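服务台 > 工单管理 > 办公设施与网络 > 已关闭工单

工单 1485:东侧办公区无线网络间歇性中断处理记录

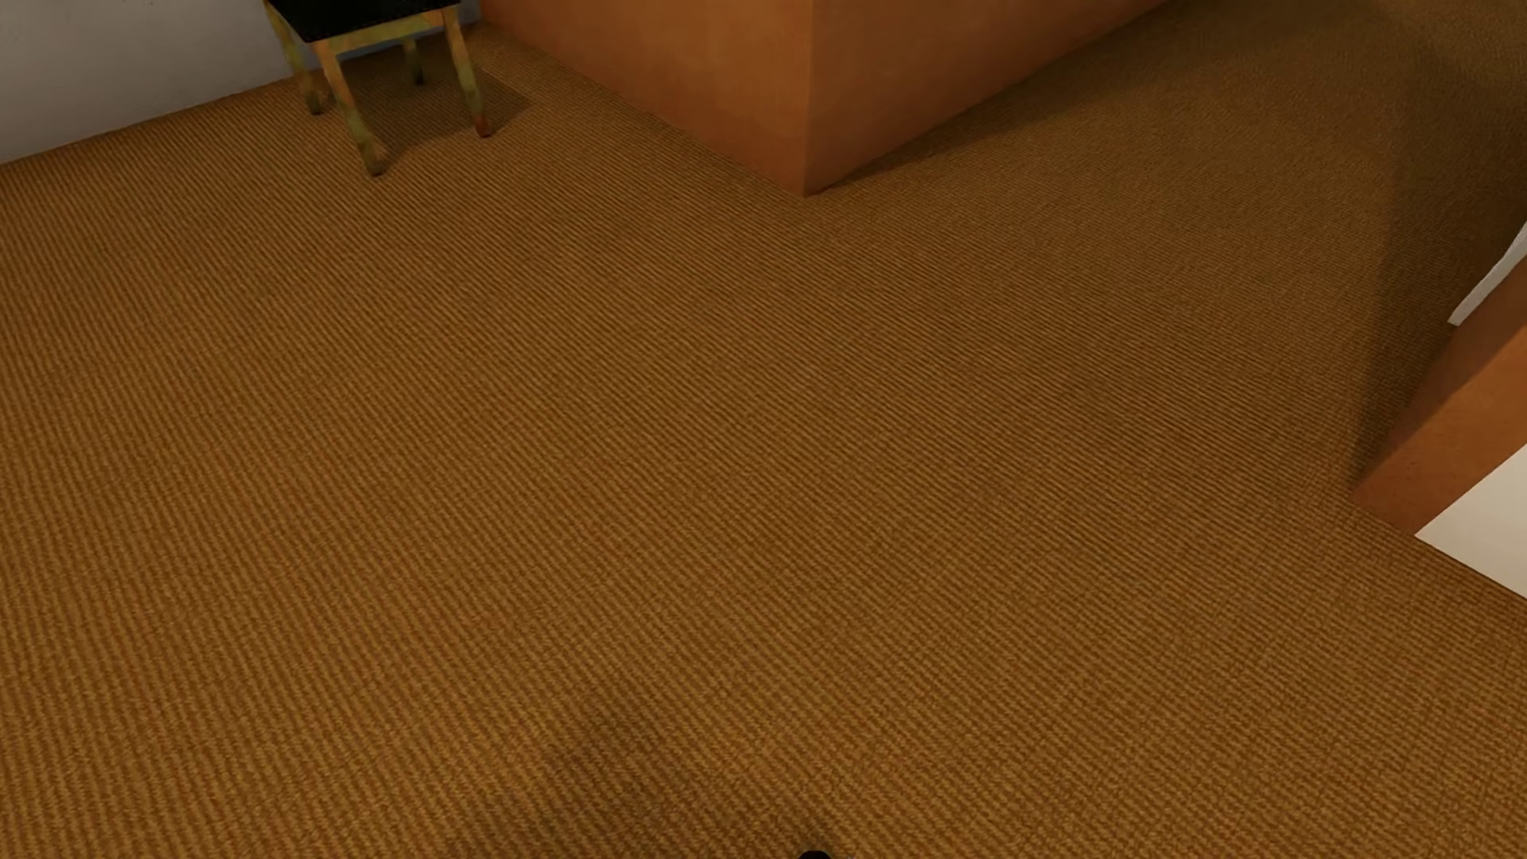

一、报障情况

东侧办公区使用部门于上午 9:10 通过服务台提交报障,反映笔记本电脑在办公区内移动使用时频繁掉线,重新连接后可恢复,但数分钟内再次中断。受影响业务包括 Hitero 文档系统的在线编辑以及 Fliltmont 视频会议。有线接入的台式设备未受影响,西侧办公区未收到同类报障。

本工单初始优先级定为三级。因下午有对外视频会议,服务台于 9:40 将优先级调整为二级,并转交网络运维组处理。

二、初步排查

10:05,网络运维组登录 Toprak 无线控制器,确认东侧各接入点均处于在线状态,未见重启记录,供电正常,上联端口无错包。

10:20,检查地址分配服务。东侧终端所用地址池剩余地址充足,租约时长设置与西侧一致,排除地址耗尽的可能。

10:45,在报障终端上执行连续测试,向网关发送 500 个探测包,丢失 33 个。丢包集中出现在终端切换接入点前后,静止使用时无明显丢包。同一终端改接有线后重复测试,未出现丢包。

11:15,更换测试终端并更新无线网卡驱动后复测,现象相同。据此判断故障与单台终端无关,排查重点转向接入点之间的漫游切换及信道配置。

三、原因分析

调阅控制器日志后发现,东侧接入点在 10 月例行维护期间升级了固件,升级后部分配置未按既定模板恢复。具体情况如下:

1. 相邻两台接入点的 5GHz 频段被自动分配至同一信道,且发射功率均为最大值。终端在两者覆盖重叠区域内反复切换。

2. 快速漫游选项在其中一台接入点上处于关闭状态。终端切换至该接入点时须重新完成全部认证过程,耗时较长,会议软件因此判定连接中断。

3. 认证请求由 Dirnov 认证服务统一处理。该服务日志显示,故障时段内同一终端多次发起完整认证,与上述判断相符。认证服务本身响应正常,未作调整。

四、处理措施

13:30,经变更审批后,网络运维组实施以下操作:

1. 将相邻接入点的 5GHz 频段改为固定信道,互不重叠。

2. 将发射功率上限由 100% 下调至 65%,缩小覆盖重叠范围。

3. 按模板重新下发漫游配置,并逐台核对生效结果。

4. 清除控制器中异常的终端会话记录。

操作期间东侧无线网络短时中断,服务台已提前通知使用部门。变更前的配置文件已导出并存入运维文档库,如需回退,可依照变更单所附步骤执行。

五、复测结果

14:10,使用原报障终端按相同路线移动测试,再次发送 500 个探测包,无丢包。接入点切换过程中,Fliltmont 测试会议的音视频未出现中断。

14:25,使用部门反馈下午的会议连接正常。网络运维组将工单状态改为“观察中”,观察期为两个工作日。

六、补充记录

观察期内,使用部门追加反映一处靠墙工位的信号较调整前偏弱,网页打开速度略有下降。网络运维组现场测量后确认,该工位信号强度仍符合办公使用标准,速度下降与终端停留在 2.4GHz 频段有关。已在控制器中启用频段引导功能,终端重新连接后接入 5GHz 频段,使用部门确认问题消除。

另有一份报障称打印任务延迟。经核查,该问题由打印队列积压引起,与本次无线故障无关,已另立工单处理,不在本记录中续报。

七、后续事项

1. 固件升级操作规程中增加“升级后配置比对”步骤,比对结果须随变更单一并归档。

2. 网络运维组对西侧办公区接入点进行同项检查,检查结果登记于设备台账。

3. 控制器中增设同频干扰告警,告警信息同步推送至服务台。

4. 今后报障部门提交无线网络类工单时,请注明终端所在位置、发生时间、是否处于移动状态以及受影响的应用名称,以便及时分派。

八、关闭说明

观察期内未再收到同类报障,使用部门已同意关闭本工单。关闭后如再次出现相同现象,请引用本工单编号重新提交,无需重复填写设备基本信息。

状态:已关闭
故障类别:无线网络/配置异常
处理部门:网络运维组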